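# Chapter 5: Specifying Branded Merchandise

A branded item is an ordinary product to which an organization has added a mark. The product and the mark are usually made by different firms, priced on different schedules, and inspected against different standards. Most of the trouble that arises in merchandise purchasing comes from treating the two as a single thing. This chapter covers the written specification, the document that joins them, and follows it from the first request to the approved proof.

Chapter 4 dealt with choosing items for an audience. It is assumed from here on that the item has been chosen and that the buyer must describe it well enough for a supplier to quote, make, and ship it.

## 5.1 Blank, decoration, and finished item

The trade calls the undecorated product a **blank**. The added mark, by whatever method, is the **decoration**. The two together make the **finished item**.

A blank is specified by material, dimensions, capacity (for drinkware), color, and closure or fitting where there is one. Dimensions are stated with a tolerance. Capacity is stated to the brim or to a fill line, and the specification must say which. A mug sold as 12 ounces to the brim will hold less than that in use, and two suppliers quoting "12 oz." may be quoting different mugs.

Decoration is specified by method, position, size, number of colors, and color reference. Position is given as a distance from a fixed feature of the blank, such as the base, the handle, or a seam. "Centered" is acceptable for flat goods. On a cylinder it has no meaning until a reference point is named.

## 5.2 Decoration on ceramic

Ceramic blanks are decorated in one of three ways. In **underglaze** work the color is applied before the glaze and sealed beneath it. In **overglaze** work it is applied to the glazed surface and fired a second time at a lower temperature. In **cold** decoration a coating or print is applied to the glazed surface and cured without a kiln. The three differ in cost, range of color, and resistance to wear.
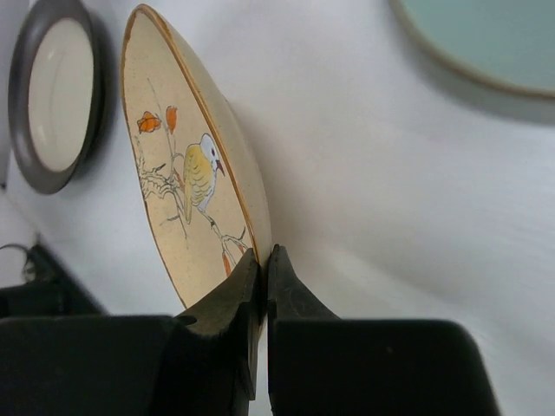 **Figure 5.1** Ceramic plate with a bird-and-branch decoration and an orange-brown rim.

The buyer seldom chooses among these methods freely. A supplier who stocks finished glazed blanks can offer only the second and third. Underglaze decoration requires that the order reach the pottery before glazing, and this lengthens the schedule and raises the minimum quantity.

Rims, bands, and colored interiors are treated as part of the blank if the supplier carries them in stock, and as decoration if they are made to order. The distinction affects price. A request for quotation should ask which applies.

## 5.3 Setup charges and minimum quantities

The price of a decorated item has a fixed part and a variable part. The fixed part, or **setup charge**, covers screens, dies, decals, or digitizing, and is paid once per design per method. The variable part is the price of the blank plus the run charge for each piece.

Let *S* be the setup charge, *b* the blank price, *r* the run charge, and *n* the quantity. The unit cost is

*u* = *b* + *r* + *S*/*n*

As *n* rises, the last term falls toward zero. At small quantities it can exceed the price of the blank. Suppliers set a minimum quantity partly for this reason and partly to recover the labor of changing over a machine.

Price breaks are published as a table of quantities. A buyer whose requirement falls just under a break should price the order both ways. It is sometimes cheaper to buy 1,000 pieces than 960, though the surplus must then be stored - and storage has its own cost, treated in Chapter 7.

## 5.4 Case: the Hevach reorder

Hevach, a regional training firm, bought mugs for its annual meeting through a distributor, Irkadance. The first order was placed in April by the office manager, Noura Fakhoury, who specified the blank by catalog number and the logo by attaching a file. No color reference was given. The mugs were accepted.

A second order, for 1,744 pieces, was placed later in the year. Irkadance had by then moved the decoration work from one contractor, Khalaf, to another, Nundari. The new contractor matched the logo to the file as it appeared on screen. The resulting red was visibly darker than that of the first order, and the mark stood 2 millimeters closer to the base.

Mpho Pillay, acting for the distributor, replied to the complaint as follows:

> Sat 13 November
>
> The blank is the same catalog number as before. The purchase order gives no ink reference and no position for the imprint. We produced from the file supplied. The digital proof was approved by your office without changes.

The reply was correct on every point. Hevach had no written standard against which the second order could be rejected. The parties settled on a partial credit, and Fakhoury kept one mug from each order as a physical reference for later purchases.

Two observations follow. First, a catalog number fixes the blank and says nothing about the decoration. Second, approval of a digital proof binds the buyer to layout and spelling, but a digital proof is a poor guide to color. Where color matters, the specification should call for a **pre-production sample**, decorated by the same method and the same contractor as the full run.

## 5.5 Order of the specification

The sections that follow take up the parts of the specification in the order in which a supplier reads them: item description, decoration, packing, delivery, and acceptance. Packing is placed ahead of delivery for the reason that carton size and count govern freight class. Acceptance terms state the number of pieces to be inspected, the defects to be counted, and the permitted overrun or underrun. An overrun allowance of 5 percent is used in the worked problems unless another figure is given.

Readers who already hold a supplier's standard terms should keep a copy at hand while working through Section 5.6 and mark each clause that conflicts with the model form.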